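The list of what we must pay

My daughter came home with the school list for the next year and I put it on the refrigerator, as I do every summer. Then I took it down again, because I wanted to read it with a pencil. It has 42 lines. In my country we also had lists, but they fit on half a page, and my mother could buy everything in one shop near the station.

I should say first that I am not against the school. Her teachers are patient people and they helped us a lot when we arrived and she spoke almost no English. What I want to write about is the part of the list with the title "Lab and materials contribution." Last year this was one line. Now it is nine lines, and each has its own small price. There is a line for safety glasses, a line for the dissecting kit, a line for "consumables," and a line for the use of an online program called Flido, where the students upload their lab reports.

I did the addition two times. With the exam entry for her subjects, the total for one child comes to 1,848 dollars. We have two children in that school. My husband said a number is only a number until the day you must pay it, and then he went to wash the car.

So I wrote a letter to the school office. I write slowly in English and I check the articles with a dictionary, so it took me a whole evening. I asked three questions. Does a student who will not take chemistry pay for chemistry consumables? Can the glasses from last year be used again? And can a family pay by the month? The answer to the second question came the next morning: yes, if they are not scratched. About the other two they said that I should come to the parents' evening.
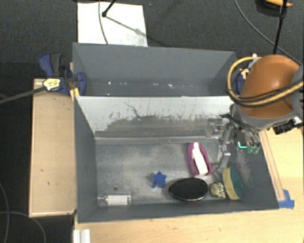

Declan Dunstan told me at the parents' evening that I should not wait for the office, because the monthly plan exists already and only has to be requested on paper before the end of August. He had the form folded in his jacket and let me copy the name of it. It is called "Request for Extended Terms," and I would never have guessed that this means paying in parts.

The meeting itself was long. The principal explained that the exam board raised the entry price and that the supplier, Faulkner, does not give the old discount for schools of our size. I believe her. She looked tired, and she did not hide the numbers. But when Uliana Romaniuk asked why the price for the practical exam must be paid ten months before the exam, the answer was only that it was always like this. Several people wrote this sentence down. I did too.

About chemistry I still have no clear answer. My daughter wants to take biology and physics, and the form for choosing subjects comes after the form for paying. I asked if the order could be changed. They said they will look at it.

At home I found last year's glasses in the drawer with the batteries. One pair is fine. The other has a long scratch, so I will buy one new pair, and I crossed out the other on the list. The form for monthly payment is now on the refrigerator in its place, and I must still find out if one form is enough for two children or if I have to fill in the same four pages again.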